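When a Robot Comes to Work

Have you ever wondered what happens on the very first morning a robot goes to work? At Skorkero, a busy place in Prelbridge where things get packed, stored and sent on their way, the grown-ups wondered too, and they had a lot to talk over before Wednesday came!

You see, plenty of jobs there are the same little job again and again. Pick up a bag, put it down, pick up the next one. A person can do that very well, but after a whole morning of it, backs get achy and minds start to wander off toward lunch. A robot arm doesn't have a back, and it never thinks about lunch at all. Instead of a hand it has a gripper, with two fingers that can squeeze together and open again.

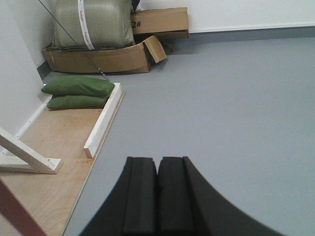
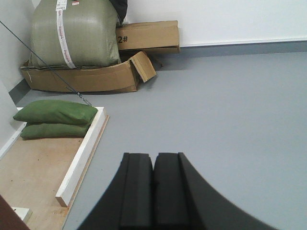 Two black fingers, side by side, near a wooden platform with two green cushions stacked on it.

Sales wrote in to ask whether the people have to go home once the robot can do the lifting, and that is a very good thing to ask. At Skorkero, they stayed, but their days changed quite a bit. Some of them learned to teach the robot new moves, and that took 9 lessons (with plenty of mistakes, which is how most of us learn). Others check its work, or look after the odd jobs that come out different every time.

Not everybody liked it right away, and that's all right. A few people missed the old way, when they chatted while they lifted. So now the whole team stops for 15 minutes in the afternoon, and they sit down together and talk as much as they like, while the robot waits quietly for them to come back.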